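Home | Stories | Workshops | Contact

Small parts, in their order: a talk with Chathurika Sheikh

When I asked Chathurika Sheikh what she does for work, she answered with one word, "sorting," and then she laughed, because she knew I would want more. She prepares the parts kits for the evening course in basic electrical repair at Urham, where people learn to wire a small board and to change a breaker safely. I took that course myself two winters ago. My tray always had the correct screws in it, and I never asked who had put them there.

Her method begins with the table. She wants it covered in something brown or grey, never white, so that pale plastic parts can be found again when they roll. The tray goes in the middle and the parts wait on the two sides.

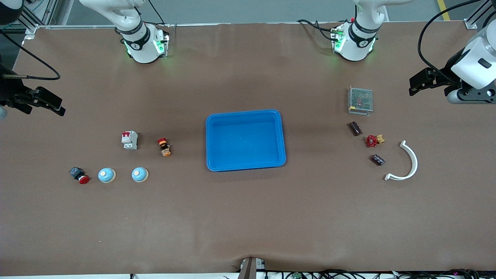

Page last changed: 19 March 2020

"The tray is the destination," she told me. "If you put it at the side, your hand must travel too far, and after one hour your shoulder will tell you." She prefers a blue plastic tray. She tried a black one from Fislow and gave it away, as the dark washers disappeared in it.

I wanted to know how she decides what goes left and what goes right. I expected a system with labels. She said that it depends on the kit, but she keeps the electrical pieces she worries about where she can see them from her chair. The miniature circuit breakers are her favourites. "They have a good weight," she said. "You pick up one and you know it is a serious thing." When she finds two switches on a breaker she moves both of them with her thumb before it goes in a kit, and if one feels soft she puts it in a jar for the demonstration lesson.

This season she must prepare 90 kits. The list for each one is on a single sheet, and she does not like to look at it too often. She reads it in the morning, makes the first kit slowly, and keeps that kit beside her as the model for the others.

"People think it is boring," she said. "For me it is like cooking for many guests. You have the pots, you have the order, and you should not talk too much."

She learned this at Gagnon, a hardware shop where she worked for seven years behind the counter. The owner sold screws by weight and connectors by the piece, and at closing time everything left on the counter had to go back in its drawer. There were 364 drawers. She can still say where the brass terminals were -- third column, near the floor, so you had to kneel for them.
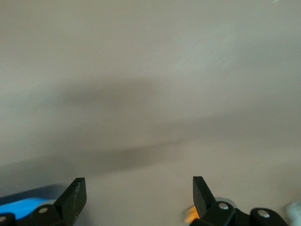
"In the first month I put things back by the look of them," she said, "and it was a disaster. Two screws can look the same and one is a little longer. So the owner gave me a steel ruler, and after that I measured."

She still has the ruler. It lies in her bag with a soft brush, a pencil and a roll of paper tape. The brush is for the table surface between kits, as a tiny piece of wire insulation can scratch a contact or get inside a switch. I asked whether she vacuums also. She looked at me with some pity. A vacuum cleaner, she explained, eats springs.

We spoke a little about the bags. The course used to pack everything in thin zip bags from Omer, and the students tore them open and lost half of the contents under the bench. Now each student receives an open tray and one bag only, for the smallest parts. Chathurika would like to stop using the bags completely -- she has asked for small tins, but the tins cost more and the answer has not come.

Before I left she let me make one kit. I was slow, and I forgot the second cable clamp. She did not say anything, she only moved her model kit a few centimetres closer to me and waited until I saw it.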